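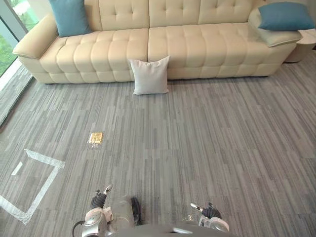 *Cream tufted sofa, gray striped carpet, teal cushion at the left end.*

**Sun 15 August**

Second pass through the Hulow account numbers. Still don't believe them.

The claim going round since the last call is that the short video posts "tripled engagement" on the Sostden page. I pulled the export again this morning and rebuilt the sheet from scratch, because the old one had two filters stacked on it and I couldn't tell what either of them was doing. Page followers: 3080. Posts in the period: 22. Of those, 10 were video, the rest were stills or plain links.

The tripling comes from comparing the best video to the average of everything else. Take that one post out and video and stills sit close enough that I wouldn't bet lunch on the difference. The good post was also the one we paid to boost. It had 418 clicks, and the export lumps paid and unpaid together unless you ask for the breakdown, which the Hulow dashboard hides two menus down. Have asked for it. The first file came back with empty columns, so I'm asking again.

Things I am not going to write in the report until there's a better reason to:

- "The algorithm prefers video." Maybe. We haven't tested it.
- "Evening is the best time to post." Every video went out in the evening and most of the stills went out before lunch. Can't separate the two with what we have.
- Anything with the word "viral" in it.

**Greco page**

Different mess. The page was set up years ago under a category that no longer exists in the list, and the platform has moved it to something close but wrong. I changed it on Friday. It reverted overnight. Changed it again just now, and this time took a note of the old value first – "Home Improvement", no subcategory. If it flips back a second time I'll assume something connected to the page is overwriting it, most likely the scheduling tool, which still has full admin rights for no reason I can find. Would rather cut those rights first and see who complains.

Also: two of the page admins are accounts that haven't posted anything in years. Don't remove them until we know the remaining admin can log in. Locked ourselves out of a page that way once and the appeal form was useless.

**Silov**

The sales pitch for the Silov scheduler says it picks the posting time for you "based on your audience". I let it choose for a week on the test page. It picked the same slot every day, on the hour. With a test page that has hardly any followers I can't blame it for guessing, but then it should say it's guessing. The report it made afterward gave the slot a green badge. Badge based on what? The help page talks about "signals" and stops there.

To be fair to it, the queue view is good, and it didn't drop a single post. The link previews came out right too, including the long ones that our current tool mangles. If we take it on, take it on for the queue and turn off the auto-timing.

**Plan**

Run the Sostden posts in pairs. Same message, one video and one still, same hour on different days, swap which goes first the week after. No boosting on any of them. I want this going through to the end of September before anybody draws a chart. It's still a small page and the result may well be mush, in which case the report says mush.

Need for that:

- stills that match the videos (ask for them together, the last batch came in separate weeks with different captions)
- one link tag format, lowercase, no spaces – there are three in use right now and they show up as three separate sources
- reach as well as clicks in the sheet. Reach has been left out so far and I don't see how anyone was working out a rate without it

Checked the tags on the scheduled Sostden posts before closing up. Four were wrong, fixed them. Didn't touch the ones already live. Changing the link on those resets the preview and I don't want another gap to explain.

Greco category still correct as of this evening. Will look again first thing.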